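4.2 Small things on and under the desk

We had expected, when we began visiting the shared apartments in Fivcombe, that most of our conversations would be about shelves and closets. People did talk about those, and at some length, but the talk kept drifting back to the desk and to the patch of floor in front of it. Of the 103 objects our participants chose to discuss with us in April, a good many had no settled home at all. They were things that had been put down for a moment and had stayed — a phone, a strip of something left over from a project, a pair of shoes that never quite made it to the door.

Zahira Khoo, who carried out the home visits with great patience, came to call these "resting objects," and the name has stuck with the rest of us. A resting object is easy to live with. Its owner knows where it is, walks around it without thinking, and will often defend its position quite warmly when asked whether it ought to be moved. Figure 6 gives a fair idea of the kind of room we mean, with shoes on the wood-grain floor and a little figurine sharing the white desk with a smartphone.

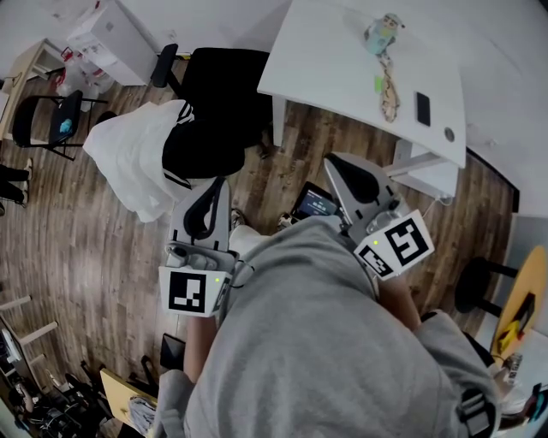
Figure 6. A desk and the floor in front of it, with two shoes and several small items.

4.3 What people said about putting things away

The participants were generous with their time, and we would like to let them speak for a while. One young man in the Chiba building told us that he tidied his desk every evening but had never once thought of the floor as something that needed tidying. "The floor is where I stand," he said, "and my shoes are where I stand too, so they can stay." Another participant kept her desk ornaments in a fixed order and became a little worried when Teresa Żak, meaning only to be helpful, offered to dust behind them.

We asked everyone to sort their small belongings into 3 groups: things to keep in sight, things to put in a drawer, and things to carry to another room. The first group was nearly always the largest. Ornaments went into it at once, with hardly a pause, while phones were picked up and set down again before their owners decided. Shoes caused the longest discussions. Most people agreed that they belonged by the entrance, and then explained, with a good deal of affection for their own habits, why this particular pair did not.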